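手持ちグリッパーによる配膳動作の教示について

2023年12月3日

前回の記事では、遠隔操作による教示の準備状況を報告した。その後、当方の作業計画に変更があったため、本稿では手持ちグリッパーを用いた教示に切り替えた経緯と、食卓を題材とした作業の進め方について記す。なお、本ブログは個人の責任において運営しているものであり、所属先の見解を示すものではない。

当初の計画では、遠隔操作卓「Vasard」を用い、離れた席からアームを動かして配膳動作を記録する予定であった。操作卓の応答は良好であり、皿を持ち上げて別の場所へ移す程度の動作であれば、慣れた操作者は支障なく実施できる。ただし、ナイフのように薄く平たいものを卓面から拾い上げる動作になると、事情が異なる。指先が卓面に触れたかどうかを画面のみで判断することとなり、操作者は接触の直前で必ず手を止める。記録された軌道にもその停止がそのまま残り、学習後の動作にも同じ箇所でためらいが現れた。

停止区間を後処理で除去する方法も検討した。しかし、除去の基準を定める作業に想定以上の時間を要し、基準を厳しくすると、把持の前に必要な減速まで失われるという問題が生じた。以上を踏まえ、配膳の課題については、人がグリッパーを直接手に持って作業を行う方式へ移行することとした。記録用のソフトウェアには、従来どおり「Dunent」を使用している。

手持ち方式の利点は、卓面の硬さや食器の重さが操作者の手に直接伝わる点にある。指先が布の縁に引っ掛かれば、その時点で分かる。食器が指の間で滑り始めたときも同様である。遠隔操作では画面を注視して補っていた情報が、手持ち方式では特別な注意を払わずとも得られるため、一回あたりの動作は短く、滑らかになる。

一方で、注意を要する点も少なくない。第一に、人の手首はアームの手首よりも自由に動く。操作者が無意識に行うひねりの中には、実機では関節の可動範囲を超えるものがある。当方では、記録した軌道を実機の運動学モデルに通し、再現できない区間を含むものは学習用から除外している。試行の初期には除外率が高く、操作者に対して「肘を体側に近づけたまま動かす」旨の指示を加えたところ、状況は改善した。

第二に、速度の問題がある。慣れた操作者ほど動作が速くなり、実機が追従できる上限に近づく。操作者を急がせる意図がなくとも、同じ作業を繰り返すうちに自然と速くなるものである。この点については、一定の回数ごとに休止を設け、再開時に基準となる動作を一度見せてから続けてもらうこととした。

第三に、位置推定の安定性である。手持ち方式では、グリッパーに取り付けたカメラの映像から手先の位置と姿勢を推定する。無地の広い面ばかりが映る状況では推定が不安定になりやすい。食卓の課題では白い面が広く映り込むため、周囲の様子が視野に残る角度を保つことが望ましい。操作者には、対象物に近づく際も真上から覗き込む姿勢を避け、やや手前から斜めに差し入れるよう依頼している。

題材として食卓を選んだ理由についても触れておきたい。配膳は日常的な動作でありながら、薄いもの、縁のあるもの、光沢のあるものを同じ卓上で扱う必要がある。縞模様の敷物は、食器を置く位置の基準として操作者に分かりやすく、置き直しの指示も簡潔になる。木目のトレーは縁が立ち上がっており、その内側にあるものを取り出すには、縁を避ける高さまで指を上げなければならない。こうした制約は、教示の良否を見分けるうえで有用である。
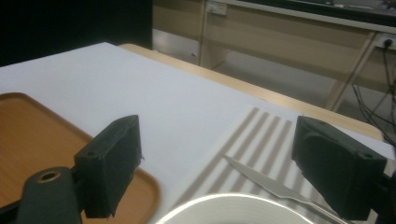
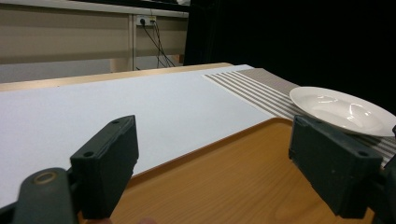 いずれも、木目のトレーと縞模様の敷物を配した白い卓上での、手持ちグリッパーからの視点である。

Iulian Buzatuからは、前回の記事に対し、手持ち方式に全面的に移行するのは早計ではないかとの意見が寄せられた。人が直接持って行う教示は確かに滑らかであるが、その滑らかさは人の腕に由来するものであり、アームの側の事情を反映していない。遠隔操作で得た軌道には停止やためらいが含まれるとしても、少なくとも実機が実際にたどった軌道である以上、再現性の点では優れている。したがって両者を混ぜて学習に用い、その比率を課題ごとに調整すべきである、という趣旨であった。あわせて、失敗した試行を一律に捨てず、失敗から立て直した部分を切り出して残してはどうかとの提案もいただいた。

ご指摘はもっともであり、この場を借りて御礼申し上げるとともに、当方の考えを述べる。

まず、混合学習については異論がない。本稿で手持ち方式への移行と記したのは配膳の課題に限った話であり、遠隔操作による記録を廃止する意図はない。大きな器を両側から支えて運ぶ動作のように、アームの姿勢そのものが成否を左右する課題では、今後も「Vasard」を使用する予定である。比率については、現時点で手持ちによる記録1000件に対し、遠隔操作による記録200件を組み合わせる構成を試している。この比率に理論的な裏付けがあるわけではなく、手元にある遠隔操作の記録のうち、品質に問題のないものをすべて採用した結果である。

次に、失敗からの立て直しについては、これまで十分に検討してこなかったことを認めなければならない。従来は、対象物を取り落とした時点で試行を打ち切り、記録ごと破棄していた。しかし、指先が食器の縁を捉え損ね、少し戻って持ち直すという動作は、実際の運用で頻繁に必要となるものである。今後は打ち切りの基準を改め、対象物が卓上に残っている限り試行を継続し、持ち直しの区間に印を付けて保存することとしたい。破棄済みの記録については復元の手段がなく、この点は率直に反省している。

記録の手順についても、問い合わせが複数あったため、現在の運用を記しておく。

作業の開始前に、グリッパーの開閉幅を較正する。全開と全閉をそれぞれ3回繰り返し、読み取り値にずれがないことを確認する。ずれが認められた場合は、指の取り付けねじの緩みを点検する。指の表面は使用に伴って擦れ、食器との摩擦が変化するため、状態の記録も毎回残している。

続いて、卓上の配置を決める。配置は事前に作成した一覧に従い、操作者の好みで変更しないこととしている。操作者に任せた場合、取りやすい向きに食器を置く傾向が顕著に見られた。利き手側に柄を向けてナイフを置くといった配置が続くと、学習後の動作はその向きに対してのみ安定し、向きを変えた途端に成功率が下がる。

記録は2名一組で行う。一方がグリッパーを持ち、もう一方が開始と終了の合図を出し、配置を戻す。役割は定期的に交代する。操作者の体格や癖による偏りを抑える目的もあるが、同じ姿勢を長く続けることによる疲労の軽減という面が大きい。グリッパー本体はさほど重くないものの、手首を一定の角度に保ったまま繰り返し動かすと、想像以上に前腕に負担がかかる。

終了後は「Dunent」上で全件を目視により確認する。位置推定が途切れたもの、開始時に指が動いているもの、終了時に対象物から手が離れていないものを除外する。この確認作業は自動化の余地があり、補助ツール「Wurow」の導入を検討しているが、光沢のある食器の反射を位置の跳びと誤って判定する例があり、本格的な運用には至っていない。照明の向きを変えれば反射は減るものの、反射のない条件のみで学習させることは、家庭での利用を想定した場合に適切とは言い難い。

また、指示文の付け方についても改めた。以前は「配膳する」という大きな単位で一つの指示文を付していたが、動作の途中で対象が切り替わる箇所の学習が不十分となる傾向があった。現在は「トレーから取る」「敷物の上に置く」「向きを整える」のように区切り、区間ごとに指示文を付している。区切りの位置は、原則として指が閉じた時点と開いた時点に合わせる。ただし、向きを整える動作では指を閉じたまま押すこともあり、その場合は人が判断して区切りを入れる。判断が分かれた例は一覧に残し、後日まとめて協議している。

実機での評価には「Amano」のアームを使用する。評価用の食器は、教示に用いたものとは形状の異なるものを含める方針である。特に縁の幅が広い皿と狭い鉢とでは、指を差し入れる角度が変わるため、どちらか一方のみで評価した結果を一般化することは避けたい。ナイフについては、刃の側を把持する動作が混入していないかを併せて確認する。教示の段階では柄の近くを把持するよう統一しているが、遠隔操作の記録には統一前のものが含まれており、現在、該当するものを抽出している。

評価の結果は、混合比率を変えた場合の比較とともに、後日改めて報告する。持ち直しの区間を含めた学習については、十分な件数が集まるまでに時間を要する見込みである。手持ち方式と遠隔操作の併用に関して実務上の知見をお持ちの方は、本記事のコメント欄までお寄せいただきたい。頂戴した意見は、12月中に予定している手順書の改訂に際して参考とさせていただく。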